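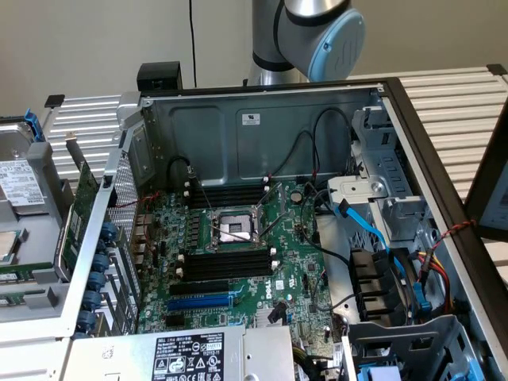 Wukard
Retour de la journée portes ouvertes chez Ginow, en juin. J'y allais pour les convoyeurs et j'ai passé tout mon temps à l'atelier de démontage ! Le bras se dresse derrière une tour couchée sur le côté, carte mère Dell, socket vide avec le levier relevé, et des câbles partout - c'est ça qui m'a scotché, j'aurais jamais mis un robot là-dedans.

ikolano31
Ils annoncent quoi comme cadence ?

Wukard
13 machines par jour d'après le gars du stand, ils visent 300 par mois.

Ammann
Mouais. À la main j'en fais autant avant midi, et les connecteurs, je les casse pas.

ikolano31
Avant midi, avec les barrettes et les nappes ? J'y crois moyen.

Ammann
Bon, 14 h les jours de flemme. N'empêche que sur une démo ils choisissent leur modèle. Ramène-leur un vieux boîtier tordu et on en reparle.

Wukard
Pas faux, j'ai posé la question et la réponse était assez floue. Mais franchement allez voir, ça vaut le trajet (106 km pour moi, et le café était bon).

ikolano31
Faut s'inscrire pour la prochaine ?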